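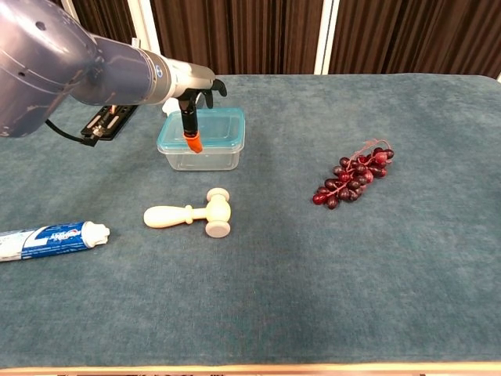
A blue-grey cloth on the table, February.

I am going to make the case for the tablecloth, and I am going to make it with some force. I grew up with one. My grandmother in Irmont put a cloth down for breakfast, for letters, for shelling peas, and I took it for fuss. Then I moved out, bought a bare table like everyone I knew, and spent years wincing at the clatter of every mug and key.

Last winter I gave in and bought three metres of thick cotton from the remnant bin at Filali. What a difference! The room went quiet. Plates landed softly, the radio could be heard, and my elbows stopped being cold at breakfast. I had paid more for lamps that did less for the place.

My friend Fergus Imrie thinks this is all nonsense. He likes to see the grain of the wood, and he says a cloth is one more thing to wash. He is right about the washing. Mine goes in every other week, and after a curry it goes in that night. But I have eaten at his table, and we both had to raise our voices over the forks.

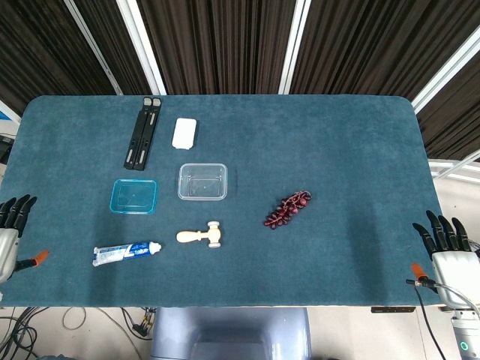 Teal and plush, with brown curtains behind.

People get stuck on the idea that a cloth has to be white and ironed and kept for guests. Please drop that idea. Get a colour you love – green, rust, a deep teal if you are brave – and let it crease. Thick cloth is lovely under the hand, and it is kind to a glass put down in a hurry. Patterns hide tea. Plain ones show it, and I have grown fond of the ring by my own chair.

There is the money, too. A new table from the Prosell showroom would have cost me 800 pounds, and the old one, scratches and all, looks grand with its cover on. The cloth was 50. I have my eye on a second now, a mustard one, and I have already cleared a drawer for it.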